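Bring back the neighbourhood repair night

I love a repair night. I love the trestle tables and the bad tea and the smell of somebody's toaster being opened for the first time since it left the shop. I have been going to the one in Murkalari since last January, and I want to make the case that every suburb and small town should have one, because I think we've forgotten how much fun it is to fix things with other people in the room.

My first visit was with a desk lamp, a Givo, nothing fancy, that I'd had since uni. The switch had gone. I was all set to bin it and spend 30 dollars on another one, and then I saw the flyer at the library and thought, why not? Zanele Oosthuizen sat down beside me, handed me a screwdriver and then (this is the part I keep telling people about) put her own hands in her lap. She wasn't going to do it for me. I had to find the screws, lose one, crawl under the table for it, and work out for myself which wire went where, with her checking before anything went near a plug. The new switch cost 2 dollars. I've never been so proud of a lamp in my life!

What gets me is how small most breakages are. A washer, a fuse, a clip, a bit of fluff where fluff shouldn't be. We throw out the whole vacuum cleaner over a cracked catch the size of a thumbnail, and then we go and stand in a bright shop comparing models we don't want.

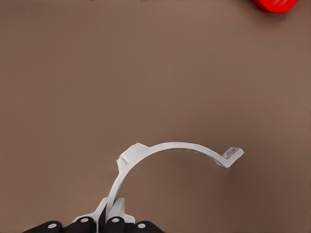
Lucrezia Caruso read an early version of this and wrote back that I was being far too rosy. Half the stuff people buy now is glued shut, she said, and you can't love a glued kettle back to life. Her time is worth something too, and she'd rather spend a free evening with her kids than with a hair dryer.

Fair enough, and she's right about the glue. I've watched Dirk Bosman spend a whole evening on an Okier blender that had no screws anywhere, just a seam, and when he finally got in, the part he needed wasn't sold separately. He was cranky about it for days. Makers should be told, loudly and often, that we want screws. Ordinary screws, please, the kind that fit the driver in the kitchen drawer. I'd happily put up with an uglier blender.

But the bit about the kids I'll argue with, because the kids come! They're the best part of it. Give a ten-year-old a dead radio and permission to take it to bits and you won't hear a word about screens until it's time to go home. Plenty of what they open never works again, and I don't think that matters much. They go home knowing there's an inside. I was well into my thirties before I really believed that the things in my house had insides, and that I was allowed to look.

There's the money as well. I'm not going to pretend it's a fortune, but my neighbour was quoted 400 dollars to replace a sewing machine that needed a new belt and a good clean. She'd had it 12 years and knew every noise it made. She didn't want a different one. You can't put that on a price tag, and I think people who say it's always cheaper to buy new aren't counting the hours it takes to get used to a machine you never asked for.

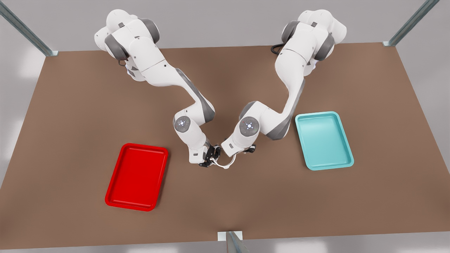

Do you need to be handy to go along? Not at all, you only need something broken and a bit of patience, and somebody will show you where to start.

I wasn't handy. I'm still not, really. I can do lamps and zips, and I'm learning to sharpen knives from Ermanno Morelli, who says very little and takes the knife off me whenever I get the angle wrong. Last month I glued the handle back on a teapot for a complete stranger and she stayed on for an hour to talk about her garden. I came home with a bag of lemons.

So if there's a hall near you with a decent power supply and a kettle, ask what it costs for an evening. Ours started with one table and a box of mismatched screwdrivers. Put up a flyer at the library, and bring your own mug, because we never have enough of them.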